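Thread: Hanging heavy frames on dark painted walls, picture rail or direct fix?
Board: Interiors and finishes

mhnatiuk
Going around in circles on this one. The back room is finished in a dark brown, two coats over grey undercoat, and I want to hang two frames on the long wall with a small window between them. The larger one is 6 kg with the glass in. The wall is plasterboard on timber studs at 600 centres, and of course neither hanging point lands on a stud.

Options as I see them:
1. Hollow wall anchors straight into the board.
2. Picture rail along the full wall, with hooks and wire.
3. French cleat, one end screwed to a stud.

I don't want to patch this paint. The colour is Voma 3818 in matt and every touch-up shows as a shiny patch.

Myroslav Hnatiuk

plumb_bob
6 kg is nothing for a decent anchor. Use the metal expanding kind, two per frame, 60 mm screws, done in ten minutes. A picture rail for two frames is overkill.

Touch-ups flash on dark matt because the film thickness differs from what's around it. Use a mini roller instead of a brush, thin the paint slightly, and feather out to the nearest edge. It still won't be perfect.

gablevent
Disagree with plumb_bob on the anchors. The load rating is fine but that isn't the failure mode. Large frames get knocked and straightened, and each time the anchor works a little in the board. After a few years you have an oval hole and a frame that never sits level. A cleat into at least one stud stops that.

What's the ceiling doing? A rail looks wrong if there's a raked ceiling or a bulkhead on that wall.

mhnatiuk
Flat ceiling, square cornices. I've been trying layouts on the computer before drilling. Attaching one render.

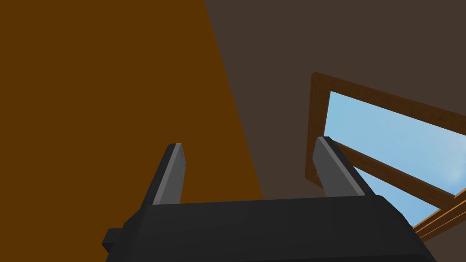

Render 1, low viewpoint, looking into the room

gablevent
Fair enough, but a low viewpoint isn't much use for setting heights. You want the eye at standing height and the lens kept fairly long. A wide lens stretches anything near the edges and you'll end up hanging things too far apart.

tasman_joinery
Fitted a fair few of these. Points in no special order:

Centre the pictures at a fixed height off the finished floor, not off the window. Window heads in older houses are often out of level and the eye picks up the mismatch straight away.

Lamont make a low-profile rail that sits tight under the cornice and takes paint. Pavance sell something similar but I found the hooks rattled.

On a dark wall, use a pale mount or a pale frame. Dark artwork in a dark frame disappears at night unless you light it.

plumb_bob
"Centre off the floor" only works if the floor is level. Mine drops 6 mm across the width of the lounge. Use a laser and ignore both.

tasman_joinery
6 mm over a lounge is invisible at picture height. A laser line beside a crooked window trim is not. We'll have to differ on that.

mhnatiuk
Second render with the artwork in place. The view is tilted, so please don't judge the levels from it. The Starry Night reproduction goes to the right of the window and the darker landscape to the left. The window trim is a warm orange-brown timber, same family as the wall, and I'm leaving that alone. 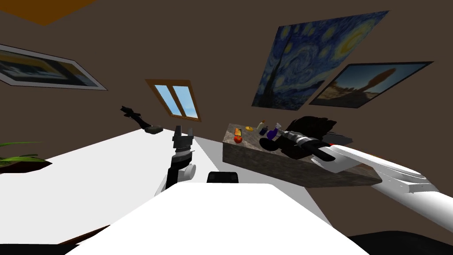
Render 2, window wall with both pictures

gablevent
The white border on the left one does what tasman_joinery was describing. It holds up fine against the brown. I'd want something similar on the Starry Night, as there's a lot of dark blue in it.

The small window between them makes the spacing harder. Match the gap from window trim to frame on each side and let the outer margins fall where they fall.

zincflash
Coming at this from the conservation side. Check how much direct sun reaches that wall. Reproduction inks vary a lot, and the blues and yellows may not fade at the same rate. UV-filtering acrylic would also get the weight down compared with glass. Zanavex do it cut to size.

plumb_bob
Acrylic scratches if you look at it sideways. I'd keep the glass.

zincflash
Only if it's cleaned with paper towel. Microfibre and water, no ammonia.

mhnatiuk
Thanks all. Leaning towards the cleat for the big one, with one screw in the stud and an anchor at the other end, and plain anchors for the landscape. Will get a price on acrylic before I commit. Does anyone know if the Lamont rail can be retrofitted without cutting back the cornice? I may want it for the hallway.

tasman_joinery
It can, provided the cornice has a flat bottom edge at least as deep as the rail bracket. Measure it in a couple of spots first. Old plaster cornice wanders.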